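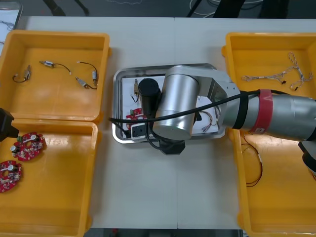

Ismael Frota
Records Editor, Privevero Parts Recovery, Drelstead

Citirine Small Parts Sorting Records
README for version 2

Summary

The Citirine Small Parts Sorting Records are a written inventory of small electrical parts received at the Drelstead sorting room, together with the rules under which each part was assigned to a class. The inventory contains 1821 item records. It is issued by Privevero for persons who sort, store, or reissue mixed parts of this type and who need a consistent vocabulary for doing so.

Version 2 was released in May 2020 and replaces the first release in full. Users who hold the first release should discard it, as several class names have changed and the two sets cannot be merged by record number.

What the records cover

The records cover three principal classes of part: round boards, leaded components, and wiring. A fourth class, fittings, holds brackets, plates, and similar pieces that carry no wire and no circuitry. Parts are entered as they arrive at the table. A harness that arrives with connectors attached is one item, and a connector that arrives alone is another.

The records do not cover batteries, displays, motors, or complete appliances. Fasteners are weighed by the lot and appear in a separate stock sheet kept by Lins, the storage contractor, which is not part of this release.

Sorting layout

Sorting is carried out on a white table. Four open yellow plastic bins stand in pairs to the left and right, and a shallow stainless-steel tray occupies the space between them. The tray is lined with a sheet of white paper. Small metal parts with dark leads are easy to lose against bare steel, and the paper also gives a uniform ground for reading the color of thin wires.

Mixed parts are placed in the tray. Each part is then assigned to a bin according to its class. Round red boards and small leaded components are kept in separate bins even when they arrive together, as a trailing lead can catch on the parts mounted on a board. The paper is replaced whenever it is creased, marked, or torn.

A bin is not required to be full before it is recorded. A bin holding only two boards is a valid bin, and its contents should be entered at the close of the lot in the same manner as any other.
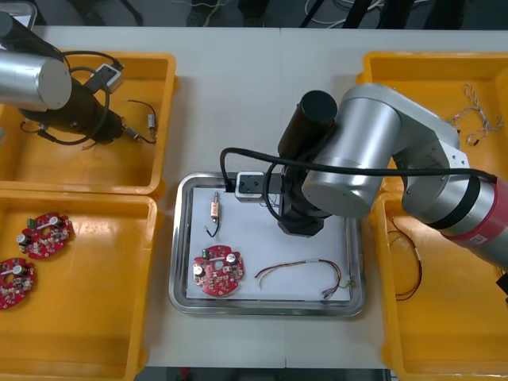 Class definitions

Class A, round boards. Circular circuit boards with their mounted parts in place. The boards most often recorded in this class are red, with a central hole and small white capacitors. Boards are entered by outline first, then by color, then by any connector present. A board with a green connector and a board without one receive different subclass codes, even where the boards are otherwise alike. Cracked boards remain in Class A and are noted as damaged. Fragments smaller than half a board are moved to scrap and are not recorded.

Class B, leaded components. Small parts, usually cylindrical, with one or more wires attached. The lead is treated as belonging to the part and must not be trimmed for convenience. Where one lead joins two metal pieces, the whole is entered as a single item and the field "pieces joined" is completed. Leads should be laid out loosely on the floor of the bin. They should not be wound around the component.

Class C, wiring. Bundles, harnesses, and twisted pairs. Entries list the colors present in the order red, black, white, blue, yellow, green, brown, other. Terminations are described at each end, using the terms in the wiring section below. A harness with several connector ends that fan out from one bundle is one item.

Class D, fittings. Brackets, covers, and plates. Entries give color, general outline, and whether holes are present. The material is recorded only if it is stamped on the part or stated in the delivery papers.

Record structure

Each record consists of 20 fields and occupies one line of a comma-separated text file. The principal fields are as follows.

record_no: The permanent number of the record. Numbers are never reused.
lot: The delivery from which the part came.
class: A, B, C, or D.
subclass: A short code drawn from the subclass list supplied with the files.
color_main: The dominant color of the part, excluding leads.
color_leads: Lead or strand colors, in the fixed order given under Class C.
terminations: Connectors, crimps, or spade terminals present.
pieces_joined: Completed only where one lead connects separate pieces.
condition: Sound, worn, damaged, or not assessed.
label_present: Yes or no. See "Labels and sleeves."
remarks: Free text, limited to one sentence.

The remaining fields concern storage position and internal stock control. They may be disregarded by outside users. A field left blank means that no entry was made and should not be read as "none."

Files

The item records are divided between two files. The first holds records 1 to 1000 and the second holds the remainder. The division was made for ease of handling and has no relation to class or date of receipt. A third file contains the subclass list, and a fourth contains the corrections made to the first release.

Guidance on wiring

Wiring accounts for most of the queries received by this office. The principal difficulty is deciding where one item ends and another begins. Strands that lie across one another in the bin are frequently entered as one harness when they are two. Sorters are instructed to follow each strand to its connector or terminal before making an entry, and to lift the wiring gently by the connector body where a strand passes out of view.

Twisted pairs are recorded as pairs. A yellow and green pair ending in a white connector is entered "yellow/green, twisted, connector white." A red and black pair ending in spade terminals is entered "red/black, terminal spade, terminal spade." If the two ends of a pair differ, the end nearest the label is given first.

Wiring should be placed in the bin in open loops. Knotted or tightly folded wiring must be eased apart before storage, and any strand found separated from its terminal is to be noted in the remarks field. 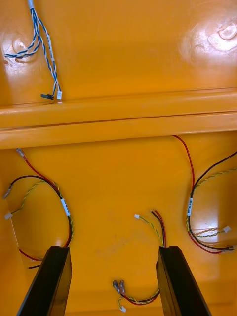 LABELS AND SLEEVES

Printed labels and sleeves wrapped around a wire are to be left in place. They are recorded as present or absent, and their text is not transcribed in this release. Many are too small to read with confidence, and the first release contained transcription errors that were carried into stock orders.

A label wrapped around a bundle is taken to apply to the entire bundle. A sleeve on a single strand is taken to apply to that strand only. Detached labels are kept with the lot papers.

Known limitations

Color names are assigned by eye. Beige, tan, and brass were used inconsistently in the earliest lots, and users should search for all three terms when looking for a small Class B component. Red and orange wires may also have been confused in worn lots.

No electrical testing was performed. The condition field reflects appearance alone, and an entry of "sound" does not mean that a part is fit for service.

Quantities in these records reflect deliveries to Drelstead and should not be used to estimate how common any part is elsewhere.

Terms of use

The records may be copied and adapted for storekeeping, training, and study, provided that Privevero is named as the source and the version number is stated. Privevero accepts no responsibility for parts ordered, fitted, or discarded on the basis of these records.

Corrections

Corrections should be addressed to the Records Editor at the Drelstead office and should quote the record number, the field concerned, and the proposed wording. Corrections received by the end of June will be considered for the next release.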